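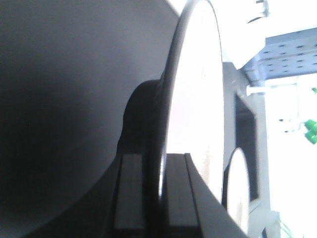

Eine weiße Scheibe mit schwarzem Rand, fast von der Kante gesehen.

Der Mond über Clitberg

Als Czesław Wróbel im April nach Clitberg zurückkehrte, hatte er einen Koffer, einen Regenschirm und das Akkordeon seines Onkels bei sich, das er nicht spielen konnte und auch nie hatte spielen wollen. Der Onkel hatte es ihm trotzdem vermacht, so wie er ihm auch das Haus am Ende der Mühlgasse vermacht hatte, mitsamt den undichten Fenstern, den Einmachgläsern im Keller und einem Mieter unter dem Dach, von dem in keinem der Papiere etwas stand.

Der Mieter hieß Fedir Sirko und saß, als Czesław die Küchentür aufdrückte, am Tisch und schälte Kartoffeln, und zwar so viele, dass man damit eine Hochzeitsgesellschaft hätte sattbekommen können.

»Sie sind der Neffe«, sagte er und schob ihm, ohne aufzustehen, mit dem Fuß einen Stuhl hin. »Ihr Onkel hat gesagt, Sie kommen mit dem Zug um sechs. Das war allerdings vor drei Jahren.«

Czesław setzte sich. Er hatte sich auf der ganzen Fahrt von Sallton herüber einen Satz zurechtgelegt, einen freundlichen, aber bestimmten Satz über den Verkauf des Hauses, und nun saß er da, bekam ein Messer in die Hand gedrückt und schälte mit. Es war warm in der Küche, es roch nach Kümmel und nasser Wolle, und irgendwo über ihnen tropfte es in einen Eimer, ganz gemächlich, als hätte auch der Regen es hier nicht eilig.

»Haben Sie ihn gut gekannt?«, fragte er nach einer Weile.

»Ihren Onkel? Fünf Winter lang«, sagte Fedir. »Im Sommer haben wir uns nicht so viel unterhalten, da war er ja immer draußen bei den Bienen. Aber im Winter, mein Lieber, da hat er geredet! Vom alten Pasichnyk, der ihm das Imkern beigebracht hat, und von der Fähre nach Bronov, die es schon ewig nicht mehr gibt, und am liebsten vom Mond.«

»Vom Mond?«

»Er war der Meinung, dass der Mond über Clitberg ein anderer ist als der über Sallton. Größer, und ein bisschen rosa um den Bauch herum. Ich habe ihm gesagt, das ist derselbe Mond, Herr Wróbel, das steht in jedem Schulbuch. Da hat er mich drei Tage lang nicht gegrüßt.« 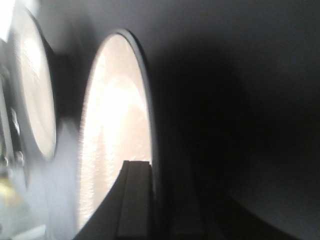 Blass, fast pfirsichfarben, in der Mitte am hellsten.

Czesław musste lachen, und weil er lange nicht gelacht hatte, kam es ein wenig rostig heraus. Er erinnerte sich jetzt wieder. Er war sechs Jahre alt gewesen und hatte auf der Bank hinter dem Haus gesessen, in eine Pferdedecke gewickelt, die ganz fürchterlich kratzte, und der Onkel hatte mit der Pfeife nach oben gezeigt und gesagt: Schau ihn dir gut an, Junge, den gibt es nur bei uns. Und er hatte es geglaubt, er hatte es sogar in der Schule erzählt, vor der ganzen Klasse, und war ausgelacht worden und hatte es am nächsten Tag gleich noch einmal erzählt.

Wann er damit aufgehört hatte, wusste er nicht mehr. Irgendwann waren die Ferien kürzer geworden und die Briefe auch, und zuletzt hatte er nur noch zu Weihnachten eine Karte geschickt, mit einem gedruckten Gruß und seinem Namen darunter. 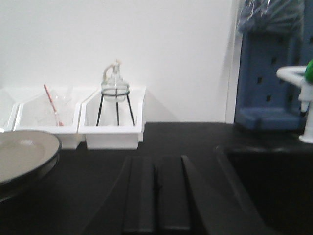
Nach dem Essen, es war schon spät, fragte Fedir, ob er ihm das Akkordeon einmal zeigen wolle. Czesław holte es aus dem Flur, stellte den Kasten auf die Ofenbank und klappte den Deckel auf. Zwischen Balg und Futter steckte ein zusammengefalteter Zettel, in der großen, schiefen Handschrift, die er sofort erkannte. »Für C.«, stand darauf, »die dritte Taste klemmt. Fedir weiß, wie man sie löst. Das Dach müsste auch gemacht werden.«

Fedir las den Zettel, las ihn noch einmal, wischte sich die Hände an der Hose ab und löste die Taste mit dem Daumennagel. Dann spielte er etwas Langsames, das Czesław nicht kannte und bei dem er trotzdem wusste, wo es hinwollte.

»Und wann geht Ihr Zug zurück?«, fragte Fedir, als er fertig war.

Draußen hatte der Regen aufgehört. Czesław ging zum Fenster, das sich nur öffnen ließ, wenn man unten dagegentrat, und trat dagegen. Über den Dächern der Mühlgasse stand der Mond, groß und ein bisschen rosa um den Bauch herum.

»Haben Sie eine Leiter?«, fragte er. »Ich würde mir morgen gern das Dach ansehen.«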